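Leaving the Car in Ashby

We gave up the second car in December, so this is a report on how the first weeks without it have gone. A few people asked after my last post, and I said I would write it up once the holidays were over. It's January 2020 now and I have run out of excuses.

The car was a gray hatchback with a bad clutch. The shop in Stusberg wanted more to fix it than I could have sold it for. We still have the other one, but my wife takes it to work and leaves before I'm up. That means I'm on foot or on the bus until she gets home, and where we live the bus is a serious matter. There is one route, the 70, and it runs from the bottom of Ashby through to the Stusberg depot by way of the hospital. If you miss it you walk, or you go back home and make another coffee.

I had not ridden a bus regularly since school. The first thing I learned is that the printed timetable at our stop is from before the route was changed, and it's wrong by enough to matter. The one on the website is right. The one posted inside the bus is right too, but by the time you can read that one you don't need it.

The second thing was shopping. With a car I did one big trip and filled the trunk. Now I carry everything up the hill from the stop, and it has changed what I buy. I stopped getting canned tomatoes four at a time. I stopped buying juice altogether. Potatoes come home in small bags. I had a backpack already, and I bought a folding cart that I used twice and put in the hall closet, where it falls over every time I get my coat. The wheels are too small for our sidewalk.

We eat better, I think, though I wouldn't swear to it. I go to the store more often and buy for a day or two, and less gets thrown out. The fruit in particular used to go soft in the drawer before anyone remembered it.

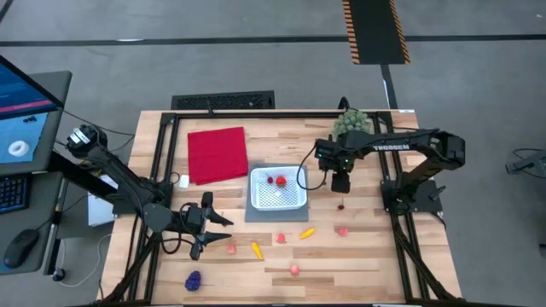 Merle Hoani wrote in after the last post to say that small trips are fine until you get sick, and that anyone living without a car should keep a week of dry food in the house and leave it alone. She has been without one for years, out past Prullura, and she buys rice and lentils in bulk with a neighbor and splits the delivery fee. She also thinks I gave up on the cart too early and should put bigger wheels on it.

She's right about the dry food. I came down with a cold right after New Year's and lived on toast and one egg until my wife brought groceries home. I have since put a box on the shelf over the washing machine with rice, oats, a few cans and some crackers. I'm not so sure about the wheels. I looked, and a pair that would fit costs close to what I paid for the cart.

Money is the part most people want to hear about. I'm not going to list everything, but we were paying insurance, gas, registration and whatever went wrong that month. I put the first 500 dollars we didn't spend into a separate account so I could see it. The bus pass comes out of that. So did one taxi, when I had to get to the dentist and the 70 didn't show up at all. The driver of the next one told me there had been a breakdown by the hospital.

The part I did not expect to mind is the waiting. Our stop has no shelter. There's a bench 200 yards up the road, outside the old feed store, but from there you can't see the bus coming until it's past the point where the driver would notice you – so everyone stands at the pole and gets rained on. I wrote to the county about moving the bench and got a polite reply saying my message had been received.

I do like the ride itself. It's slow, and I read on it. I finished two library books last month, and that's more than I got through all summer. I've also started to know people by sight, and there's a man with a thermos who nods at me now. In the car I knew nobody on that road.

I'm going to keep on with this until spring and then see. My wife would like to have a second car again before the garden season, mainly for hauling soil, and I don't have a good answer to that yet. You can't take a bag of compost on the 70. I asked.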